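Prurness community garden, progress report to Privari
7 May 2020
From: Ye-ji Son

Quick one this time, planting week and I'm short on hours.

Beds
24 raised beds built and filled. 3 still waiting on soil, supplier pushed delivery back twice in April. Tomatos and peppers hardening off under the lean-to, beans direct sown, peas up and climbing. Lost most of the first lettuce to slugs. Resown, looks ok so far.

Water
New line from the Plarkov side is in. Pressure good at the near beds, weak at the far end. Want to try a bigger pipe on the last stretch before we buy any more drip hose.

Money
Spent $919 from the spring payment, mostly lumber, compost and the hose fittings. Reciepts scanned, sending separately. Nothing over budget yet, fencing will be the big one.

People
23 households signed up for plots. Work days are on hold, so everyone comes at set times, two plots at once, own tools only. Slower but it's getting done. Weeding on the north path is behind.

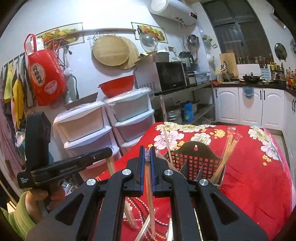

Next
Finish the last beds once soil arrives. Fence quotes, have one, need two more. Mulch the paths. Move the squash out when nights warm up. Also need an answer from you on the shed, can we shift the leftover seed money to it or not?

Ye-ji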